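Minutes - Ralta Simulation Kit Review
Gellside, small meeting room, December

1. Previous minutes
Accepted with one correction: the trial license covers 2 seats.

2. Kit status
Lamano has supplied the household scene package on trial. Install on the test machine went through on the second attempt. The package lists 902 scenes; 27 have been loaded so far.

3. Pricing
Quote is 1,000 per seat per year, support included. Kanaan's quote is still outstanding - item carried over.

4. Render quality
Scene quality was discussed at default settings. 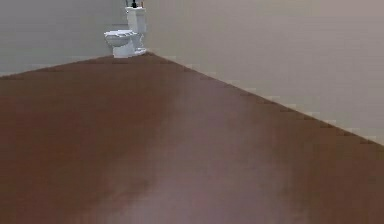

Bathroom scenes are to be scored on the same sheet as kitchens. Frame rate and load time go in the first two columns, visual faults in the third. Stair-stepping along the baseboard on the right wall is to be entered as a fault, and the floor noted as having no visible board seams. Lamano to be asked whether edge smoothing can be set per scene.

5. Actions
Load next batch of scenes. Send fault sheet to Lamano. Chase Kanaan for quote.

Next meeting: January, 10:30 a.m.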